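Unit 7: Grip loss faults
Notes for the Friday session, 27 June 2025
Prepared by Yuto Yokoyama

7.1 The fault

The case this week is the dropped load on the Dritgate arm. The hand opened during a slow move and let go of a two-kilogram test block. No one was hurt and the block landed on carpet. The controller gave no alarm. The log showed the grip state as CLOSED for the whole move, including the time when the fingers were open.

Read the log extract before class. The line to look for is 2,447. Up to that line the motor current and the finger position agree. After it, the current falls to idle and the position value stops changing. A position reading that does not move at all, even by one count, should be treated as a dead reading.

7.2 Cause

The finger position is measured at the motor, upstream of the linkage. A pin in the linkage had worked part of the way out. Once it slipped, the finger was free to swing and the motor stayed where it was. The sensor was reporting the motor correctly. The software took that value to be the position of the fingertip.

There was a second fault. The current check should have caught the loss of load, but its time limit had been set to 100 seconds during bench testing and was never set back. The move was over well before then.
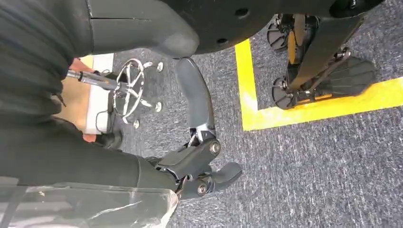
7.3 Checks before power-on

Do these with the arm isolated and the lockout tag fitted.

Check each pin and screw at the finger joints by hand. Any pin that turns freely or stands proud of its plate is a reject.
Move each finger through its full travel. Note any slack at the open end.
Look over the sleeve and any loose covering near the joints. Fabric or plastic drawn into a linkage gives the same log pattern as a slipped pin.
Keep feet, chairs and trolleys out of the area the hand can reach.
Read back the current check limit and write it on the sheet.

7.4 After a drop

Press the stop. Do not reach for the load. A hand that has opened without a command may also close without one. Save the log before cycling power, as the buffer is cleared at start-up. Code 107 on the Wendt controller means only that the stop was pressed. It does not tell you the cause and should not be entered as one.

7.5 Exercise

Draw the chain from motor to fingertip and mark where position is measured. Then propose a check that would detect a slipped pin within one second, using only the signals already in the log. One page, handwritten is fine. Bring it to the next lab.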